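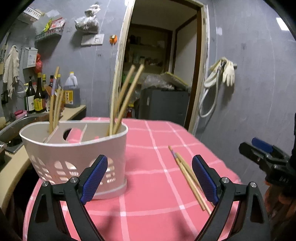 Subject: Re: [spars] Matching wooden spars by stiffness
From: Oratile Mkhize

Aldana Iturra wrote:
> I built the Fanholm delta to the August plan and it pulls left in
> anything above a light breeze. Bridle has been measured twice. Both
> leading edge spars are 772 mm and weigh the same to within a gram.
> Is it worth checking stiffness, or should I look at the sail first?

Check stiffness first. Equal weight tells you very little, as grain run-out near one end will soften a spar without changing its mass. The Trodov notes give a method, but they support the spar at the ends only and the readings wander. What I do:

1. Leave the stock indoors overnight, out of its wrapper.

2. Sort by eye on a flat table. Sight along each stick and put aside any with a bend or a knot. Thickness varies within a bundle, so keep the thin ones for cross pieces. 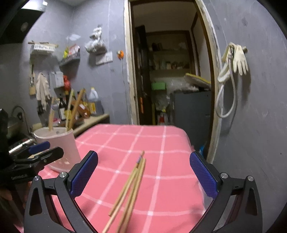 3. Clamp one end with 6 cm in the jaws and hang a small weight from the other. Read the droop against a steel rule, turn the spar a quarter turn, and read again.

4. Write the larger figure on the butt end in pencil. Pair spars that agree within 3 mm.

With the last bundle from Visser I had 14 spars and got five usable pairs - the rest went into tails and repairs.

If yours do match, then look at the sail. The Zidness pattern had a short left panel in its first printing, and I think the Fanholm was traced from it.

Oratile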